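Pagano Hand-Held Gripper, with the Ciraritz pad set

Fomodmont / Tools for demonstration / Pagano

I get asked a lot why we sell a gripper that you have to hold yourself, so let me start there. The Pagano is what came out of our own research. We wanted to teach robot arms to handle clothing, and driving an arm by remote control to fold one sock was slow and, frankly, made everybody grumpy. So we put the fingers on a handle. You do the job with your own arm, the tool records what you did, and our training software (we call it Gustus) turns the recordings into something a robot can learn from. People pick it up in minutes!

What you get: the gripper with its parallel linkage, the handle, one set of Ciraritz pads already fitted and one spare set, a hex key, and a license for Gustus on a single workstation. The camera mount is included, the camera isn't. Charging is over USB-C. 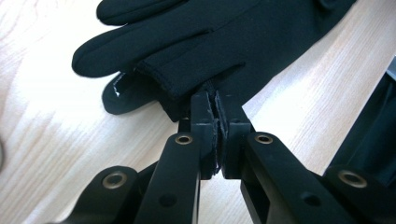

Soft things are where we spent most of our time, and gloves most of all. A glove is a nasty little object for a robot. It has five fingers that can point anywhere, it folds over itself, and a dark one hides half its own edges. We used to let people grab wherever they felt like it, and the policies we trained on that were a mess. Now we ask for a pinch low down near the cuff, with the fabric gathered up between the pads, and the glove lying flat on a plain table before you close. Black stretch fabric on pale wood is a good pairing for this, by the way, as the outline stays easy to find. And please don't throw out your worn gloves. One with white threads poking out near the tip of the thumb is just as welcome in a training set as a new one, maybe more so.

Now the result, which I'm pretty proud of. We recorded 236 demonstrations of picking up a glove by the cuff edge and laying it in a tray, using 13 different gloves, and trained one policy on all of it. With free grabbing (same number of demonstrations, same gloves) the robot managed 22 out of 40 test picks. With the cuff rule it managed 35 out of 40. We changed nothing else, not the network and not the lighting. Of the 5 misses, most were thin gloves where the pads closed on air just above the fabric. I'd still like to fix that.

Raffaele Marchetti worked out the pad shape, and he went through a whole drawer of versions before he was happy. The pads are compliant, so they give a little and press in around a fold. They do wear, and the edges go fuzzy after a lot of fabric work. Ours keep gripping fine in that state, but swap them when you see cloth starting to slide. Two screws per side, and go easy on them.

Not good for: wet laundry, anything heavier than a pair of jeans, or rooms with strong sun straight on the table (Gustus loses track of pale surfaces when they wash out, so pull the blinds).

The next batch ships in September. If you're working on something odd and floppy, write to me before you order and I'll tell you whether we've tried it.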